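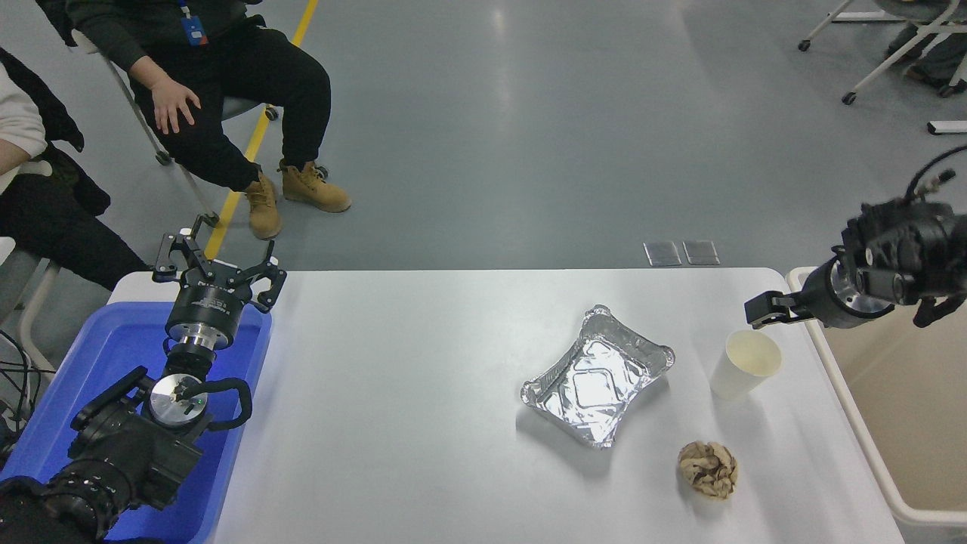 A foil tray, a paper cup and crumpled brown paper, three common forms of takeaway packaging.

Takeaway packaging is the range of disposable containers, wraps and cups used to carry prepared food and drink away from the place of sale. In Australia it is generally treated as a category of household and public-place waste, although much of it is also discarded in offices, schools and vehicles. The materials most often encountered are paper, paperboard, aluminium foil and various plastics, frequently in combination.

History
Paper wrapping was the usual means of carrying hot food in Australian towns well before purpose-made containers became available. Fish and chips, pies and cooked meats were sold in plain sheets, sometimes with a greaseproof inner layer. Pressed foil trays came into wide use with the growth of suburban takeaway shops and frozen meals, being light, stackable and able to go directly into an oven. Lined paper cups followed the spread of espresso coffee beyond the sit-down café.

Materials
Foil trays are stamped from thin aluminium sheet. The rim is rolled or folded to stiffen the wall, and the base may be embossed for the same purpose. Clean foil can be remelted repeatedly without significant loss of quality. Small loose pieces may be missed by sorting equipment, and households are commonly advised to gather them into a larger ball.

Paper cups are made from paperboard, usually with a thin inner lining that prevents the wall from softening. The lining is difficult to separate from the fibre in an ordinary paper mill, and many kerbside services exclude lined cups for this reason. Uncoated paper bags and wraps are accepted more widely, provided they are not heavily soiled with grease.

Collection and sorting
Rules differ between councils, and an item accepted in one district may be refused in the next. Food residue is a frequent cause of rejected loads. Liquids left in cups can spoil paper and cardboard in the same bin, and most guidance asks that containers be emptied before disposal. 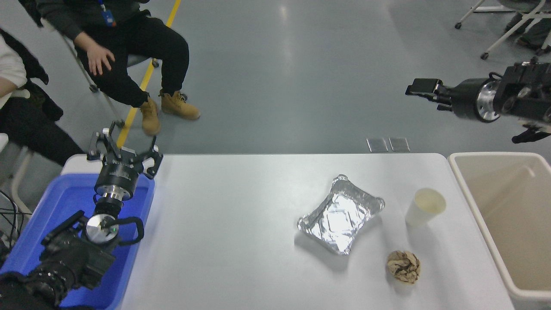 Altstead scheme
The township of Altstead introduced separate collection of takeaway packaging in January 2018, beginning with 15 shops on the main street. Participating businesses were supplied with bins by the contractor Lonix, and material was taken to the Wada transfer station for sorting by hand. A review written by Esi Atinga recommended that the scheme be extended to five schools and seven sporting grounds, and that printed instructions be replaced with simple pictorial labels.

See also
Container deposit legislation
Kerbside collection
Food packaging
Litter in Australia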